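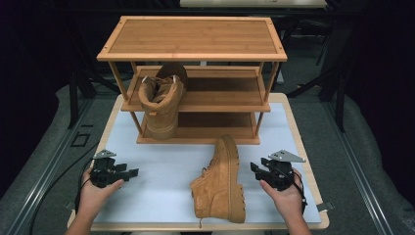
Boots, a bamboo rack and a free Saturday

29/09/2018

I finally put the shoe rack together. It had been in its carton in the hall since we moved to Grirkcombe, and for most of that time the shoes lived in a heap next to it. You had to step over the carton to get to the heap. I did it every morning and so did everybody else in the house.

The rack is the three-tier Plodar in bamboo. I bought it at Tanguy, the housewares place across from the bus depot, on the same trip as the shower curtain and the trash can I ended up returning. I was looking for metal at first. The metal ones they had were all rails, and small shoes fall through rails. My daughter's sneakers went through the old rack so often that she stopped using it and kicked them under the radiator. The top of this one is a flat panel with a slightly raised border, so there is also somewhere to put down the mail.

Putting it together

The instructions say 17 minutes, which is an odd number to print. I took 27, and that includes going to find the other screwdriver. I did it up on the table with the mat down, since the last thing I built on the floor cost me a day of sore knees.

If you get the same one, leave all the screws a quarter turn loose until the whole rack is standing, then go around and tighten them. I tightened the first corner all the way and had to back it out again to get the next post lined up. The posts are thin and I didn't want to force anything. The screw heads do show at the corners of the top panel. They're small and dark and I don't mind them, but if you want a rack with no visible screws you should look for something else.

The front edge of the bottom shelf is a darker, more amber wood than the rest. I like it. My wife asked if I had mixed up two kits.

The boots

The boots were the reason I wanted to get this done before October. They're my tan suede work boots, and they're the heaviest and widest shoes in the house, so I used them to figure out the spacing. One goes at the left end, standing up with the toe forward. With a boot that tall the collar comes up past the front of the middle shelf, and I had wondered about that in the store. It's fine at the end of the rack. I wouldn't want to try it in the middle with things on both sides.

I bought the boots four years ago and have had them repaired once. Gaspard Guérin, who has the shoe repair counter on Station Street, restitched a seam for me last winter and told me two things I've stuck to. First, brush suede before you do anything else to it, and brush it dry. Second, loosen the laces all the way down before you pull a boot off. I used to drag mine off by the heel with the laces still tight in the hooks, and he could tell from looking at them.

My routine now is this. Boots up on the mat, one at a time, laid on the side so I can get at the sole. I pick the grit out from between the tread blocks with an old wooden skewer. The tread is deep and chunky and it holds gravel very well, and then it lets go of the gravel on the hall floor. After the sole I turn the boot over and go around the stitching with the Clorkard brush, which has brass bristles on one side and rubber on the other. I use the rubber side for nearly everything. The brass side is for the shiny spots at the toe, and only lightly. Then the laces get tied again so the ends aren't hanging where somebody can step on them.

Both boots take me about as long as a cup of coffee. I used to do them once a season and it was a miserable hour each time. Every other weekend is easier.

A light surface to work on

I've come around to doing this kind of job over something pale. The table is light wood and the mat covers most of it, and against a pale color you see what comes off the shoe right away, suede dust included. When I worked on newspaper I never knew what was dirt and what was print, and I carried bits of both around the house on my socks. Plain white is better still for finding small parts. I dropped one of the screws on the rug the first evening I tried to start this project, before I gave up and closed the carton again, and I spent more time looking for it than I want to write down.

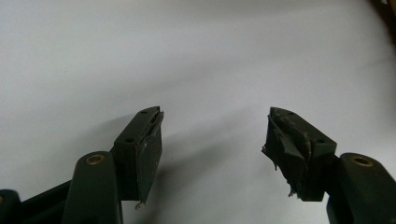 Plain white, with a little gray shadow.

The downside is that white needs wiping. I use a damp cloth and dish soap and then a dry cloth. Suede dust smears if you go straight in with water, so I sweep it off with my hand first.

Who gets which shelf

We talked it over at dinner and this is the arrangement for now. Bottom shelf is for boots and anything muddy. Middle is for everyday shoes, two pairs each and no more. The top is for the mail, keys and my daughter's sneakers, which was her condition for giving up the radiator.

The rack will stand to the left of the front door. I measured the wall at 95 centimeters between the door frame and the corner, and the rack fits there with space left over for umbrellas. I had planned to screw it to the wall, but it seems steady enough on its own and the wall there is old plaster that I'd like to leave alone.

The heap turned out to have three shoes in it with no partner. One is a slipper from the old apartment. I've put them in a bag on the stairs and if the others haven't shown up in a month they go.

Still to do

The carton has to be flattened and taken to the recycling point, where they now want everything tied with string. I also want felt pads for under the posts. Tanguy had a box of up to 300 of them, every size mixed together, and I said no to that at the register. I'd now take ten if somebody would sell me ten. And the other boot needs its turn with the brush before it goes up on the rack. I'll do that one after lunch.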